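The Dvorak 11 wants to be your last laptop. It may settle for being your third

Brerovow has never been shy about telling people what they need. A few years back it was a phone with a stylus that lived in its own little garage. Then came a smart speaker that apologized too much. Now the company wants you to carry an e-paper laptop, the Dvorak 11, and it wants $1390 for the pleasure.

If you missed the launch in November, the pitch goes like this. Regular screens tire your eyes and eat your battery. E-paper does neither. So put an 11-inch e-paper panel on a proper laptop, give it a proper keyboard, and writers, lawyers and people who say they'd read more if they had the time will form a line around the block.

The review units went out this month, and I've had one on my desk long enough to stop being impressed by it and start being annoyed by it, after which I came back around to liking it again. I gather that's common. Yolanda Crenshaw, who reviews hardware for the Trundbridge Letter, told me she packed hers up to return it, then unpacked it because she had a long report to read on a train.

First, the good news. The battery claim holds up. I used it every day for mail, notes and one very long spreadsheet, and charged it twice in three weeks. Outdoors it is a joy. I sat on a park bench at noon and read a contract, all of it, including the part about arbitration. The keyboard is the best Brerovow has made, with real travel and a space bar that doesn't rattle.

And no, despite the name, it does not ship with the Dvorak layout. It's plain QWERTY. You can switch in the settings, under Regional, then Input, then a menu called Other. Brerovow says the laptop was named after the composer. I have a hard time picturing the meeting.

The trouble starts when anything moves. Scrolling a web page looks like someone shuffling photocopies. There's a fast mode that smooths it out and leaves a gray ghost of the last page behind, so for a while I was reading the weather through a faint recipe for lentils. Video is possible in the sense that swimming in a raincoat is possible. Calls are worse: my coworkers arrived in bursts, each one frozen halfway through a blink.

Then there's the software. The Dvorak 11 runs Brerovow's own system, and the app store had 168 titles when I checked. Eleven of those were calculators. The mail app is fine. The browser is fine if you like your tabs in small numbers. My bank's website took one look at it and suggested I visit a branch.

Which brings us to Dramholm, the rival nobody at Brerovow will mention by name. Its Folio tablet has the same size of screen, costs less than half as much, and takes any Bluetooth keyboard you have lying around. It's slower and uglier, and the case smells a little like a new shower curtain. It also does most of what I used the Dvorak for.

So who should buy one? People who write for hours and get headaches from it, mostly. If that's you, the price may look reasonable by the second week. Everybody else should wait for version 3, or at least for a sale. Brerovow says an update for the ghosting is coming in spring – it didn't say which spring.

Mine goes back on Thursday's truck, or whenever I finish this book on it.

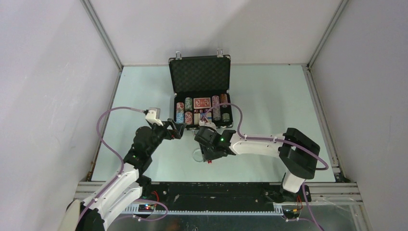
Poker set in its case, with the foam-lined lid up.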